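# Hillari Reporting Fellowship: Frequently Asked Questions

The Hillari Fellowship places student reporters at community and ethnic newspapers for a paid summer term. These answers cover the questions we get most often from applicants and from host papers. Last updated 9 Aug 2020.

## Who can apply?

Any student enrolled at least half time in a two-year or four-year college. You don't have to be a journalism major. Past fellows have studied history, nursing, accounting and music. You do need two published pieces, and a student paper, a church newsletter or a neighborhood blog all count as published.

## How many fellows are chosen?

We had 143 applications this year for 20 places. If you were turned down, you may apply again, and your earlier application is not held against you.

## Which papers take part?

Most host papers are weeklies with small newsrooms. The largest group is Black-owned papers, followed by Spanish-language papers and a few that serve South Asian readers. The *Setitz Courier* and the *Dobos Weekly* take two fellows each. The rest take one.

## Can I pick my paper?

You can list up to three. Gangadharan Kurian handles placements and reads every list, but the host editors have the final say. If you write in a language other than English, say so on the form. It helps a lot with matching.

## Is it paid?

Yes. Fellows are paid every two weeks through Ivetar, our payroll service. You will get a link to set up direct deposit before your first day. Paper checks are possible but slower – ask early if you need one.

## Do I have to move?

No. Fellows may work from home if the host paper agrees. If you do move, we can put you in touch with past fellows in that city, but we don't sign leases or pay deposits. Read the lease before you sign it and ask who pays for utilities.
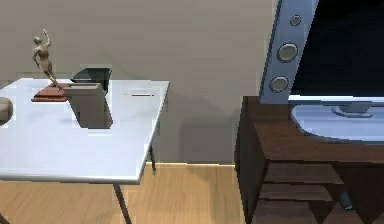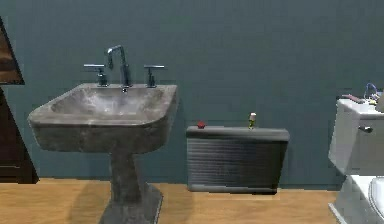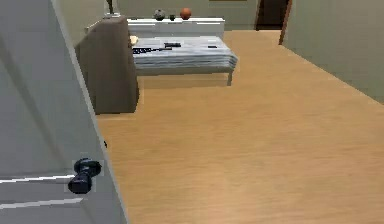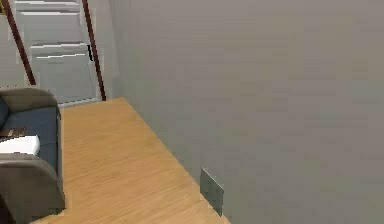

## What will I be doing all day?

It depends on the paper. Expect to cover meetings, write obituaries, rewrite press releases and check phone numbers in the events calendar. You will also run some of the paper's social media, usually under an editor for the first few weeks. Each fellow finishes one longer story before the term ends. Topics so far have included school board races, a bus route that was cut, and the closing of a barber college.

## Will my name be on my stories?

Yes, on anything you report and write yourself. Rewritten press releases run without a byline at most papers.

## Who owns my work?

The host paper holds the rights to stories you write on its time. You may use them in your portfolio, and you may link to them from your own site. If you want to reprint a story in full somewhere else, get the editor's permission in writing.

## Can I post about stories on my own accounts?

After they are published, yes. Before that, no. Don't post notes, quotes or the names of sources from a story in progress. Some papers have their own social media rules, and where those are stricter than ours, follow theirs.

## What if there's a problem with my editor?

Talk to the editor first if you feel able to. If you don't, write to Abelardo Vergara, who runs the program. He can set up a call with both of you or move you to another paper. What you tell him is not shared with the host paper without your consent.

## Can I get college credit?

Often, but that is up to your school. We will fill out the forms and confirm your hours. Please send forms at least two weeks before they are due.

## When do applications open?

In January. The form, the list of host papers and the closing date all go up on the same day. We don't take applications by email, and we can't add clips to an application after it has been sent in.

## How does a newspaper become a host?

Your paper needs to publish at least twice a month and have one editor who can meet with a fellow every week. Write to Abelardo with a recent issue and a few lines on what the fellow would cover. New hosts start with one fellow.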